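Subject: Re: Rasico picking kit, anyone bought one?
List: small-automation
Sent: Wednesday

> We have a quote in hand for the Rasico two-bin kit and need to decide
> before July. The reseller says setup takes an afternoon and that it
> handles "mixed items" out of the box. Has anybody on the list run it
> on stuff that isn't cardboard boxes? Also wondering whether the
> Cluleck gripper is worth the extra money over the stock one.
>
> Derkdale shop

We've had the kit at our place since winter, so I can answer most of this.

Setup was not an afternoon. The arm itself was bolted down and moving in a couple of hours. Getting the bins to stay put took the rest of the day and part of the next. The kit assumes you have their table, and we didn't buy the table. If you are using your own bench, clamp both bins on both sides and mark the positions with tape so you can put them back after cleaning. A bin that has shifted a little will cost you picks along the walls and you'll spend a morning blaming the software.

On mixed items: it depends on what you mean. We did a test of 200 picks with the stock gripper, small household stuff and toys, one bin to the other. It cleared 83 percent on the first try. With the Cluleck fingers on the same items we got 90. For us that was enough to pay for the upgrade, but our parts are small and odd. If yours are mostly square I would save the money and spend it on spare fingertips.

The failures were nearly all the same few kinds. Long thin things lying flat against the back wall are the worst. The fingers can't get behind them, and the planner keeps trying the same approach until it times out. Soft pouches are next, because it goes for the drawstring and then drops the thing halfway over. Balls are fine if they aren't in a corner.

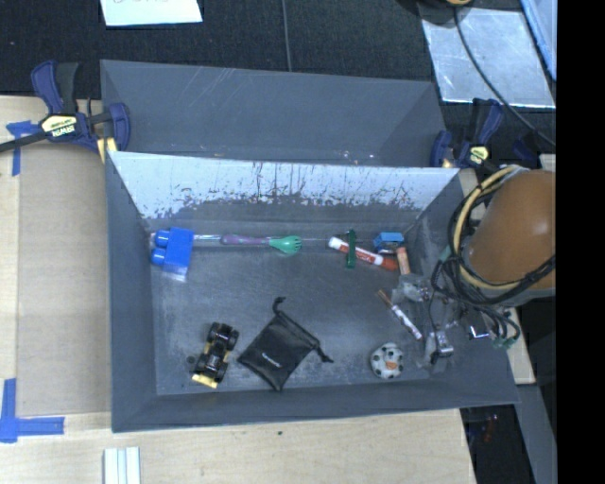 Cable routing is my other complaint. The loop they ship is too long for the short mount and it hangs over the side of the bin. We tied ours back twice and ended up ordering the Ñahui sleeve, which fits but isn't listed as compatible anywhere. Ask the reseller to throw one in.

Support has been okay. They answer in a day or so and they did replace a fingertip that split. The manual is poor on recovery after a stop. Page 6 tells you to home the arm first, but if the gripper is down inside a bin when it stops, jog it straight up by hand before you home it or it will drag the wall.

I would buy it again at the price we paid. I would not pay for the extended service plan until you've run it for a few months. Is your quote with or without the second bin mount? Ours was listed as a separate line and we missed it.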